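Rudar Two-Arm Teaching Cell
Part of the Rutau line

The Rudar is a tabletop cell for recording two-handed tasks under remote control. An operator drives both arms from a separate leader station, and each run is saved as joint positions, gripper state and time-matched video.

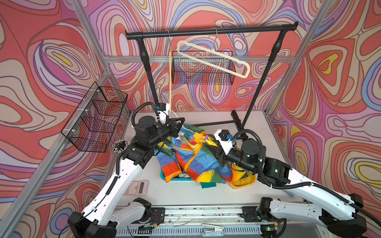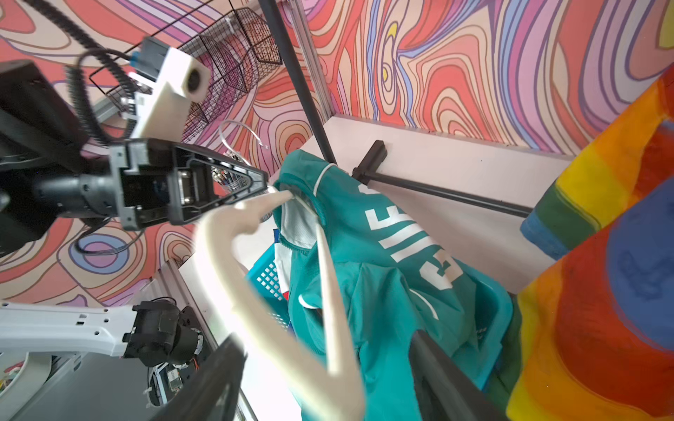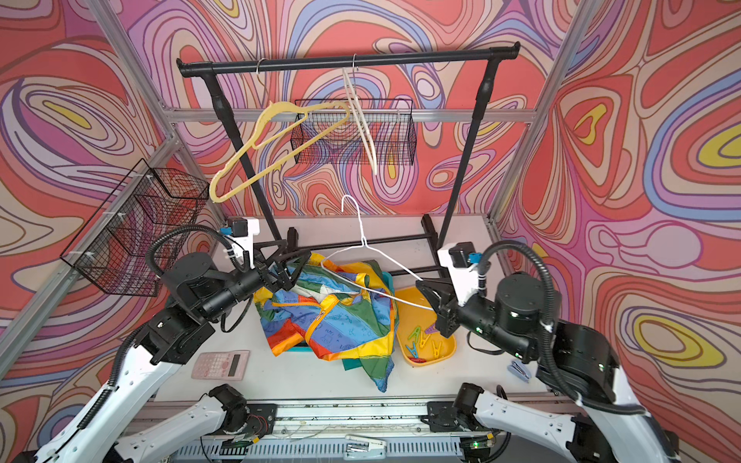

Garment and hanger tasks in the Rudar cell. First and third views: fixed camera. Second view: wrist camera.

Configuration
Arms: 2, on a shared front rail
End tools: parallel grippers
Enclosure: aluminum extrusion, patterned wall panels
Wrist cameras: one per arm
Recording rate: 100 Hz joint data
Runs stored per session: 100 maximum

Operation
Set the start pose before each run. A foot pedal opens and closes the recording. Runs can be replayed on the arms at reduced speed and trimmed or discarded before export. Garments, hangers and the clothes rack are not included.

Part no. 91 replaces the Arker base plate from July. Existing Arker leader stations connect without an adapter.

Technical contact: Nahom Mersha, Negash
Page revised 3 May 2023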